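Nirdale workshop notebook – hand cell, bench side
Thursday, November. Entered by: second bench, days

Carried over from the last entry: the changeover on the packing line is finished on paper and about half finished in practice. The old sheet still has four people on kitting. The new one has two on kitting, one on exceptions and one floating between the hand cell and goods in. Both sheets are pinned up. Take the old one down.

07:40. Started the hand from cold. Homing ran clean on the second attempt. The first stopped on the thumb base with a position error, same code as last week, cleared by the usual power cycle of the wrist. I have logged it but not chased it. If it comes up a third time I want the thumb connector reseated before anyone touches the offsets. The offsets were good on Monday's check and I don't want them adjusted to cover for a loose plug.

Ran the short grasp set first, then the long set. Parts were the Bivska housings, small lid only, from the open crate. Totals for the long set:

attempted 506
dropped or not picked 20
stopped by operator 3

Most of the 20 are lids lying face down. The fingers close on the rim, the rim flexes, and the lid slides out before the thumb has any load on it. Closing the thumb first helps, but it costs time on every pick, including the ones that would have gone fine. Left it as is for now. A better answer is probably to stop the lids arriving face down, which means talking to whoever fills the crates, and that is on the Gál side of the building.

10:15. Fingertip wear. The black tips are holding up better than the previous set. Third finger takes most of the contact in this grasp and is the one to watch. Measured all tips with the calliper against the drawing and wrote the values in the back of the book. Nothing outside limits. Replacement set is on the shelf in the bag marked Ferkonik, do not open it for spares.

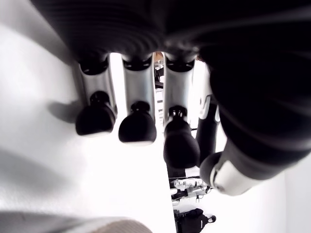

Thumb and third finger come very close at the end of the closing move. On a thin part that is what we want. With nothing in the grasp, they touch before the controller expects it, the current rises and the cell reads this as a successful pick. Two of the false picks on Tuesday were of this kind. Changed the check so that a pick only counts if the gap at the end of the move is more than the minimum lid thickness. Repeated with an empty crate, 77 closes, no false picks. Keep this version. The previous one is saved under the old name with an x on the end.

Lighting still needs work. Pale surfaces near the hand wash out completely on the wrist camera and the edge of a lid is lost against them. Reducing the exposure brings the edge back but then the fingers go to solid black and the tip position can't be read. Matt grey mat on order. Until it comes, use the fixed overhead view for lids and the wrist view only for the last part of the approach.

12:30. Notes on the people side, as agreed we would keep them in the same book.

The kitting pair say the work is quieter and harder. Before, a shift was mostly easy lids with an awkward one now and then, and you could talk. Now the hand takes the easy ones and what reaches the bench is the awkward ones, one after another. They are right about this. The count per person has gone down, and the line office reads that as spare time. It is not spare time. I have asked for the count to be split into normal and exception parts so the two can be compared with the old figures.

Exceptions needs a proper seat and a proper lamp. At the moment it is done standing at the end of the conveyor, facing away from the stop button. Move the bench round or move the button. Moving the bench is cheaper.

The floating job is the least settled of the four. In practice it means clearing stops, and the stops come in bunches. Whoever has it walks between goods in and the cell all morning and gets neither job finished. Suggest fixed hours: goods in until ten, cell after that, with the kitting pair allowed to clear a simple stop themselves. They know how, they have watched it done often enough, but they are not signed off. The sign-off sheet takes half an hour per person. Do it next week.

Also asked again: does the hand replace the evening pair. My understanding is no, evenings stay as they are until the cell runs a full month unattended at lunch, and it has not yet managed a full week. I said so. It would be better coming from the office in writing.

14:20. Soak run over the afternoon, no operator input except for crates. Target for the full run is 2,592 cycles, which at present speed will not fit in one shift. Stopped at shift end and will carry on from the same count tomorrow. Two stops so far:

– crate not seated, light curtain tripped, cleared by hand
– wrist cable touching the guard at full rotation, no damage found, cable re-tied further back

The second one needs a clip. A cable tie will do for tomorrow and no longer. Check the loop for slack with the wrist at both ends of travel.

To do
– take down old rota
– clip for wrist cable
– thumb connector, if the error repeats
– ask Gál about lids face up
– sign-off sheets, kitting pair
– turn the exceptions bench
– order more calliper batteries, the last one went in today

15:50. Hand parked open, air off, crate removed. Cell key is back on its hook.

Last updated: Thursday, 16:05

Nirdale workshop notes, internal copy. Questions to the second bench. Back to top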